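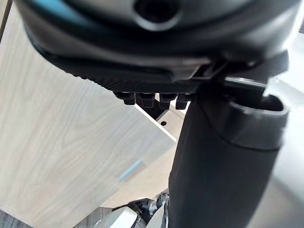
Speed limit near cabinet doors?
Last updated: June

Karabo Khumalo
We run a mobile robot in an open office and it handles cupboard doors. Our site rules say nothing about doors. Is there a normal practice, or do we write our own?

Busisiwe Mabuza
Write your own and put it in the risk assessment. Ours: slow mode within 2 feet of any door, one person on the stop button, chairs moved back first. Check the wrist fasteners every Monday. 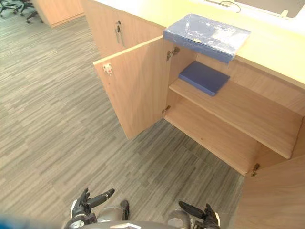
Left door open, both hands clear of it.

Stop there and look before reaching for the shelf. Log any contact with a door within 24 hours.

Ebere Iyamu
We just tell people to stand back. Never had trouble.

Related
Who signs off a risk assessment?
Stop button placement in shared offices
Jostura gripper pads wearing out

Contact | Copyright Skallcombe Help | Back to top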